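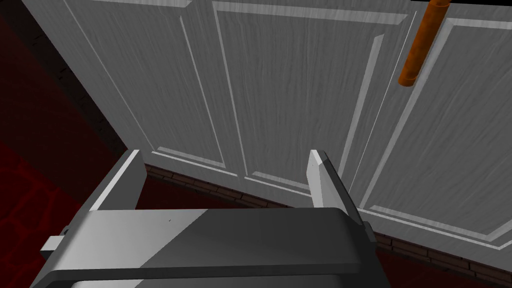 手先カメラ視点のレンダリング。白い木目調の扉と橙色の取っ手、開いた状態の二指グリッパ。

扉開閉タスクの制御スタック更新について(Clurano 開発チーム)

シミュレーション環境 Clurano の扉開閉タスクで使っている制御スタックを、今月入れ替えた。変更点は、取っ手の姿勢推定、接近軌道の計画、接触後のコンプライアンス制御、ログ再生ツールの四か所である。既存の方策を評価に回している人は、末尾の移行手順を先に読んでほしい。

従来の構成では、シミュレータが持つ取っ手の真値姿勢を計画器に直接渡していた。開発の初期にはこれで足りたが、手先カメラの画像だけから動かす構成と比較できず、認識側の誤差がどの段階で効いているのか切り分けられなかった。新構成では真値の経路を残したまま、推定器 Bradach の出力を同じインターフェースに流せるようにした。切り替えは設定ファイルの一項目で済む。

Bradach は取っ手の軸方向と上下端の位置を推定し、共分散を付けて返す。初期の版では色の分離に頼っていたため、取っ手の色を乱数で振ると精度が落ちた。現在の版は輪郭と扉の框の線を併用する。框の線は取っ手より長く写ることが多く、扉面の法線を決める拘束として扱いやすい。一方、視線が扉面に対して浅い角度になると、框の奥行き方向の間隔が詰まり、隣の框と取り違えることがある。この場合の共分散は過小に出る傾向があり、未解決の課題として登録済みである。

時間方向の処理も変えた。以前はフレームごとの推定値を単純に移動平均していたが、手先の動きが速い区間で遅れが生じ、接近の終盤に横方向の偏りとして現れた。現在は手先の順運動学で前フレームの推定を現在のカメラ座標へ移し、その上で更新をかける。観測がゲートを外れたフレームは更新に使わず、予測だけで進める。予測のみの区間が200ミリ秒を超えた場合、計画器へ「追跡喪失」を通知する。

通知を受けた計画器の動作は、接近の段階によって異なる。遠方では停止せずに減速し、再検出を待つ。取っ手の手前まで来ている場合はその場で停止し、事前把持姿勢まで戻る。以前はどちらの場合も即時停止だったため、一瞬の遮蔽で評価が打ち切られる例が多かった。指の板が視野の中央寄りまで入る取り付けでは、遮蔽は例外扱いにできない。

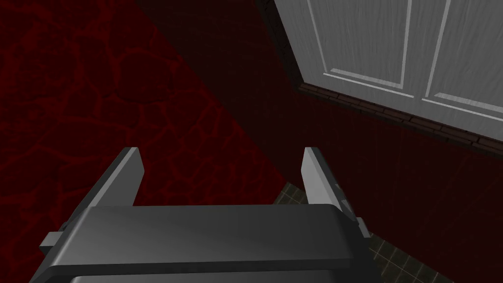

接近軌道の計画については、探索と最適化の二段構成を維持した。前段はランダム探索で衝突のない経路を出し、後段で時間と躍度を整える。変えたのは衝突判定の形状である。従来はグリッパ全体を一つの凸包で近似していたため、指の間の空間が占有扱いになり、取っ手を指の間に入れる最終姿勢が判定上は必ず衝突になった。これを避けるために終端付近だけ判定を切っていたのだが、その区間で指先が扉面に触れても計画器は検知できなかった。

新しい形状は筐体、左指、右指を別々の凸形状に分けたものである。指の開き幅に応じて左右の形状を動かすので、開閉途中の姿勢でも判定が成り立つ。終端付近の例外処理は削除した。判定の回数は増えるものの、遠方では従来の凸包で粗く棄却し、残った候補だけを細かい形状で調べるため、計画時間への影響は許容範囲に収まっている。

探索に失敗したときの扱いにも触れておく。前段の反復上限は2090回とした。切りの悪い値だが、手元の設定探索で得た値をそのまま採用しており、理論的な根拠はない。上限に達した場合は事前把持姿勢の候補を入れ替えてやり直す。候補は取っ手の軸まわりに生成し、関節限界からの余裕が大きい順に試す。候補の入れ替えは2回までとし、それでも解がなければ、手先の位置が悪いと判断して台車側の再配置を要求する。

接触後の制御は、位置制御からアドミタンス制御に改めた。扉の蝶番の位置を既知とする実装では、真値を使う限り問題が表面化しなかった。Bradach の推定を通すと半径の誤差がそのまま円弧軌道のずれになり、拘束方向に不要な力が生じる。そこで引き始めは扉面の法線方向に短く動かし、得られた手先の軌跡から回転半径を逐次推定する方式を採った。軌跡が短いうちは半径がほとんど定まらないため、曲率に上限を設け、角度が進むにつれて緩める。

パラメータの調整は Brahim Alaoui が担当した。仮想質量と減衰の組は、剛性の異なる蝶番モデルに対して同一の値を用いる。個別に合わせれば力の最大値はさらに下がるが、評価用の既定値としては採らなかった。制御周期は従来と同じである。物理演算の刻みを粗くしている環境では、接触力に振動が乗ることがある。減衰を上げて抑えるより、刻みを既定値に戻してほしい。

ログ再生ツール Cherkaoui には、計画器の内部状態を画像と同期して表示する機能が入った。任意の時刻で止めると、そのときの推定姿勢、共分散楕円、残りの軌道、衝突判定の最近接点を重ねて描く。従来は画像と数値ログを別々の画面で開き、時刻を目で合わせていた。最近接点の表示は特に有用で、凸包の分割に残っていた符号の誤りを一件、この機能で見つけている。

再生時に計画器を差し替える機能も試験的に入れた。記録済みの観測を新しい計画器に与え、元の判断と異なる時刻に印を付ける。ただし、判断が分かれた後の観測は元の軌道に沿って記録されたものなので、そこから先の出力を性能の比較に使ってはならない。印の付いた最初の時刻だけを見て、続きはシミュレータで回し直すこと。

評価は600エピソードで行った。扉の初期角度は閉じた状態に固定し、手先の初期姿勢、照明方向、取っ手の色を乱数で振った。真値経路と推定経路には同じ乱数系列を使っている。失敗の分類は、検出前の終了、計画失敗、把持のずれ、引き動作中の滑り、時間切れとした。推定経路で目立つのは把持のずれで、多くは取っ手の下端が視野に入り、上端が切れている条件に集中している。片端だけで軸方向は決まるが、長さ方向の位置は事前分布に引かれる。この条件を検出した時点で手先を少し後退させる案を検討中である。

床や壁のテクスチャの影響も調べた。石目や煉瓦のような反復模様は、框の線の検出に余計な候補を加える。現在は扉面の仮説を立てた後、その平面から外れる線分を捨てているが、扉の下部に沿った模様の境界は扉の下辺と平行に近く、棄却されずに残ることがある。線分の両側の勾配分布を比べる処理を追加したところ、誤った仮説は減った。計算量が増えるため、既定では無効にしてある。

移行手順は次のとおり。

設定ファイルの姿勢入力の項目は、真値か推定のどちらかを明示する。省略時の既定値は廃止した。未指定のまま起動するとエラーで停止する。

旧形式の衝突形状は読み込めるが、警告が出る。自前のグリッパモデルを使っている場合は、筐体と指を分けた形状に書き直すこと。Flodero の変換スクリプトは指が二本のモデルにのみ対応する。

旧版のログは Cherkaoui でそのまま開ける。ただし共分散と最近接点は記録されていないため、該当する表示は空欄になる。

学習済み方策を評価する場合、行動空間が位置指令のままであれば変更は不要である。力の目標値を出力する方策では符号の定義が変わり、扉から手先が受ける力を正とする。旧定義で学習した方策には、入出力の変換層を挟むこと。

次回の更新では、引き出しのタスクに同じ構成を適用する。回転半径の推定を直動の拘束にも使えるように一般化する予定で、曲率がゼロに近い場合の数値処理を先に直している。不具合の報告には設定ファイルと乱数の種、該当時刻のログを添えてほしい。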